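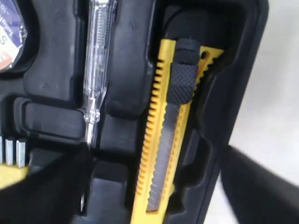
Foto: Ratih Simanjuntak / Beromton

Doltero: Häufige Fragen zur Aufzeichnung

Die Antworten gelten für den Teildatensatz Handwerkzeug. Für die Teildatensätze mit Textilien und Verpackungen gibt es eigene Seiten, Feldnamen und Verzeichnisstruktur sind identisch.

Was enthält der Teildatensatz?

756 Episoden, in denen ein ferngesteuerter Arm Handwerkzeuge aus einem Formkoffer entnimmt, in ihn einlegt oder zwischen Koffer, Tischfläche und Werkzeugtasche umsetzt. Jede Episode besteht aus den Bildströmen, den Gelenkstellungen, der Greiferöffnung, den Stellbefehlen der Bedienperson und einer Aufgabenbeschreibung in einem Satz. Kraftmesswerte sind nicht enthalten.

Was zählt als Episode?

Eine Episode beginnt mit der Freigabe durch die Bedienperson und endet, wenn der Arm nach Abschluss der Aufgabe wieder in Ruhestellung steht. Eine Aufgabe kann aus mehreren Griffen bestehen. Das Umsetzen des Cuttermessers von der Tasche in sein Fach ist eine Episode, auch wenn das Messer zwischendurch auf dem Tisch abgelegt und neu gegriffen wird. Pausen ohne Stellbefehl am Anfang und am Ende werden beim Export abgeschnitten, Pausen innerhalb der Bewegung bleiben erhalten.

Welche Kameras werden verwendet?

Zwei Ansichten gehören zu jeder Episode: eine vom Handgelenk des Arms, eine feststehende über den Tisch. Die Handgelenkansicht zeigt Fachkanten und Griffstellen aus der Nähe, dafür verdecken die Greiferfinger regelmäßig den unteren Bildbereich. Die feste Ansicht zeigt den Koffer im Ganzen und die Objekte daneben, löst aber schmale Teile wie die Schraubendreherbits schlecht auf. Modelle, die nur mit einer der beiden Ansichten trainiert werden, sind zulässig. In der Auswertung ist anzugeben, mit welcher.

Warum sind die Greiferfinger im Handgelenkbild unscharf?

Die Schärfe ist auf den Arbeitsbereich vor den Fingerspitzen eingestellt. Bitte die Finger nicht ausmaskieren. Das Modell sieht sie später im Betrieb in derselben Lage.

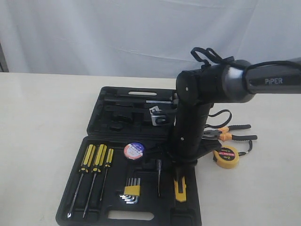
Brerkholm, im März

Warum ein Koffer mit geformten Fächern?

Die Fächer geben für jedes Werkzeug Lage und Ausrichtung vor. Damit lässt sich ohne zusätzliche Messtechnik entscheiden, ob eine Ablage gelungen ist: Das Teil liegt vollständig im Fach oder es liegt nicht darin. Schwierig sind für den Greifer die Teile, die tief sitzen. Das Cuttermesser liegt in einem langen Fach mit schrägen Wänden, der Spannungsprüfer in einer schmalen Rinne, die den Fingern seitlich wenig Raum lässt. Die Innensechskantschlüssel mit ihrem gelben Halter müssen so gegriffen werden, dass die seitlich abstehenden kurzen Schenkel nicht an der Fachkante hängen bleiben.

Müssen beide Kofferhälften verwendet werden?

Der Koffer wird immer vollständig aufgeklappt und flach abgelegt. Welche Hälfte benutzt wird, bestimmt die Aufgabe. In der Deckelhälfte liegen die schweren Teile, also Hammer und verstellbarer Schraubenschlüssel. Der Deckel muss nicht bei jeder Episode voll bestückt sein. Leere Fächer sind gewollt und gehören zur Ausgangslage.

Welche Ausgangslagen gibt es?

Sieben Klassen, abgelegt im Feld start_layout. Sie unterscheiden sich darin, welche Teile im Koffer liegen, welche offen auf dem Tisch und ob die Werkzeugtasche beteiligt ist. Innerhalb einer Klasse werden die Positionen außerhalb des Koffers bei jeder Episode von Hand verändert. Auch der Koffer wird verschoben und leicht gedreht. Eine Schablone auf dem Tisch wurde in der Vorserie erprobt und verworfen, die daraus trainierten Modelle griffen bei verschobenem Koffer neben das Fach.

Wie wird die Bestückung protokolliert?

Vor jeder Episode trägt die Bedienperson die Lage jedes Werkzeugs ein: Fach, Tisch, Tasche oder nicht vorhanden. Der Eintrag wird vor der Freigabe gespeichert und danach nicht mehr geändert. Stellt sich in der Durchsicht heraus, dass er falsch ist, wird die Korrektur in ein zweites Feld geschrieben. Für das Training gilt das korrigierte Feld.

Was ist an der Werkzeugtasche anders?

Die Tasche ist verformbar. Gurte und Klappen liegen nach jedem Kontakt anders, und Werkzeuge können teilweise vom Stoff verdeckt sein. Episoden mit Tasche sind in der Regel länger und enthalten mehr Nachgriffe. Sie sind mit dem Merkmal deformable gekennzeichnet und lassen sich getrennt laden. Für eine erste Inbetriebnahme empfehlen wir, ohne sie zu beginnen. 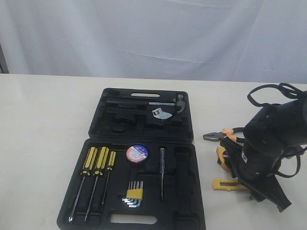 Kombizange, Maßband und Cuttermesser an der Werkzeugtasche, links daneben der geöffnete Koffer.

Werden fehlgeschlagene Griffe gelöscht?

Nein. Rutscht ein Werkzeug aus dem Greifer und kann die Bedienperson es wieder aufnehmen, bleibt die Episode vollständig erhalten und erhält das Merkmal recovery. Muss von Hand in den Arbeitsbereich eingegriffen werden, endet die Episode an dieser Stelle und wird als abgebrochen geführt. Abgebrochene Episoden sind in der Gesamtzahl nicht enthalten und werden auf Anfrage gesondert ausgeliefert.

Was führt zum Ausschluss?

Ausgeschlossen wird bei Bildausfall in einer der beiden Ansichten, bei Zeitversatz zwischen Bild und Gelenkdaten oberhalb der im Schema hinterlegten Toleranz und wenn Personen im Bildausschnitt sichtbar sind. Kein Ausschlussgrund sind Falten im Hintergrundstoff, im Bild hängende Kabel des Arms oder Schattenwurf auf der Tischfläche.

Darf der Hintergrund beim Training ersetzt werden?

Ja. Tisch und Vorhang sind hell gehalten, der schwarze Koffer lässt sich davon gut trennen. Beim Arm ist die Trennung weniger zuverlässig, sobald er vor dem Koffer steht, beide sind schwarz. Ersetzte Hintergründe sollten als abgeleitete Daten gekennzeichnet und nicht unter dem Namen Doltero weitergegeben werden.

Wer bedient den Arm?

Eingewiesene Beschäftigte von Beromton am Standort Brerkholm. Vor der ersten Aufzeichnung sind mehr als 36 Übungsdurchgänge vorgeschrieben, die nicht in den Datensatz eingehen. Die Bedienperson wird in den Metadaten nur als Kennung geführt. Wer den Einfluss des Bedienstils untersuchen will, kann nach dieser Kennung aufteilen. Einzelne Kennungen sind deutlich stärker vertreten als andere, bei zufälliger Aufteilung ist das zu berücksichtigen.

Wie sind die Aufgabenbeschreibungen formuliert?

Auf Deutsch und Englisch, jeweils im Imperativ und ohne Bezug auf die Kamera. Zulässig ist „Lege die Zange in den Koffer“, unzulässig „Lege die Zange nach links“. Farben werden nur genannt, wenn sie zur Unterscheidung nötig sind. Die Schraubendreher mit gelb-schwarzem Griff werden über ihre Länge oder ihre Position zueinander unterschieden.

Ist das Schneidwerkzeug eine Gefahr für den Aufbau?

Die Klinge des Cuttermessers bleibt eingezogen, der Schieber wird in keiner Aufgabe betätigt. Schneiden ist nicht Bestandteil des Teildatensatzes. Wer die Aufgaben an einem eigenen Aufbau nachstellt, sollte eine stumpfe Klinge einsetzen.

Lässt sich der Datensatz auf einen anderen Arm übertragen?

Die Bilddaten ja, die Gelenkdaten nur nach Umrechnung. Zusätzlich zu den Gelenkstellungen wird die Lage des Greifers im Basiskoordinatensystem exportiert. Sie reicht aus, wenn der Zielarm den Tischbereich vollständig erreicht und einen Greifer mit ähnlich schmalen Fingern hat. Bei breiteren Fingern sind die Episoden mit Spannungsprüfer und Innensechskantschlüsseln nach unserer Erfahrung nicht nutzbar.

Wie sollen Trainings- und Prüfdaten getrennt werden?

Nach Aufzeichnungssitzung. Episoden derselben Sitzung teilen Licht, Faltenwurf und Lage der Kabel und dürfen nicht auf beide Seiten verteilt werden. Eine fertige Aufteilung liegt im Verzeichnis splits. Der Parser von Tambunan liest sie ab der aktuellen Fassung automatisch ein, ältere Fassungen teilen zufällig auf und geben dabei keine Warnung aus.

Wohin mit Fehlermeldungen?

An die Datenpflege bei Beromton, zuständig ist Ratih Simanjuntak. Benötigt werden Episodenkennung, Ansicht und Zeitindex innerhalb der Episode. Meldungen ohne Zeitindex werden zurückgestellt.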